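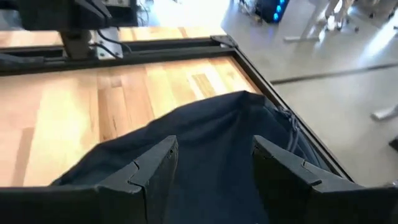

Que la doblara de una vez, me gritó mi hermana desde el pasillo, que una tela no se dobla sola y que el autobús a Narnorero salía a las 6, con nosotras o sin nosotras.

Yo dije que sí, que ya iba, y seguí mirando la mesa. Es que el azul marino sobre la madera clara queda precioso, qué queréis que os diga, y además en aquella tela cabía media vida mía (el verano de Borna entero, por ejemplo, con sus mosquitos y todo). La había comprado mi madre en un puesto de Paltis, por 70 monedas y una discusión larguísima, y desde entonces había servido para todo: mantel, cortina, tienda de campaña en el salón, capa de rey mago.

Probé a doblarla por la mitad. Se me torció. Probé a enrollarla y me salió una especie de morcilla enorme que no entraba en ninguna maleta, ¡ni sentándome encima! Mi hermana volvió a gritar, esta vez algo sobre los billetes, que habían costado 233 y no pensaba regalárselos a la compañía.

Entonces hice lo que hacía mi madre, que jamás dobló nada: la agarré por donde pude, me la eché al hombro y salí así a la calle, arrastrando una punta por los escalones. El conductor me preguntó si aquello era equipaje o abrigo. Abrigo, le dije, y me pasé el viaje sudando debajo, tan contenta, con mi hermana dormida sobre el trozo que sobraba.

Relatos > Cuentos breves > De viaje

Etiquetas: hermanas, mudanzas, telas

© Cuadernos Tsikata. Todos los derechos reservados | Contacto | Volver arriba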